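Plestis Asks Its Packing Hall to Put Down the Tape and Pick Up a Broom

BRULTARD, 15 October 2026. Plestis, the mail-order packing firm, will stop all work for six minutes at the end of every shift starting in November so that its floors can be swept. Management calls the plan Sosia. The packing hall calls it sweeping.

The firm ships 512 parcels on a good day and keeps a surprising share of the cardboard for itself, mostly underfoot.

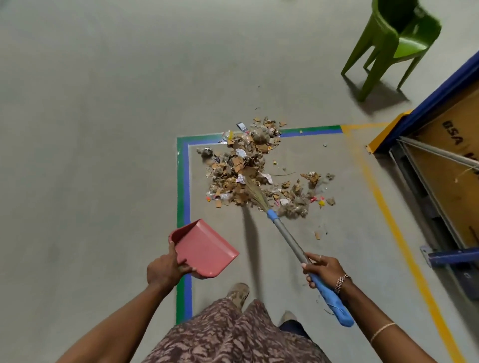

Sosia comes with two rules. Cardboard scraps, paper, wrapper bits and dust go into a dustpan, and the dustpan goes into a bin. An earlier system, under which the pile was pushed toward the next department, has been retired.

Plestis has ordered 300 grass brooms for its Brultard and Siregar halls. A training manual was considered and came to one page, most of it the cover.

Press contact: Plestis front desk, Brultard.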